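Teleoperated demonstration

Teleoperated demonstration is a way of teaching a robot a task by having a person steer its arms and hands from a distance while the movements are recorded. 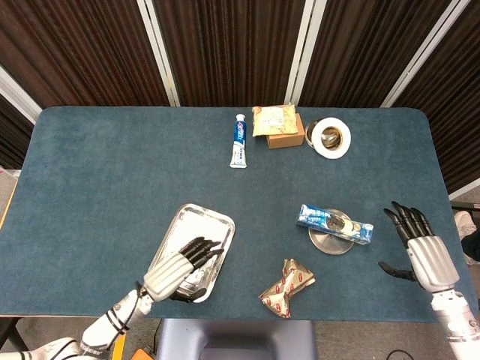 Sowmya Menon holds that the operator should practice until the motions look dull, as hesitation gets copied along with the skill. Huiling Wan disagrees in part and keeps recordings in which a grasp is missed and then corrected.

Household goods are common training objects. A steel tray, a boxed product and a tube of toothpaste each call for a different grip, and fingered hands are harder to steer than simple two-jaw grippers.

The Rolleck method, first used at Zavar, records 200 demonstrations per task, with objects moved between attempts. A later version, Isport, raised this to 500 and added 11 starting layouts.

Guiding the arm directly by hand, known as kinesthetic teaching, is an older approach. It needs no remote controls but is awkward with two arms.

See also: Imitation learning; Remote manipulator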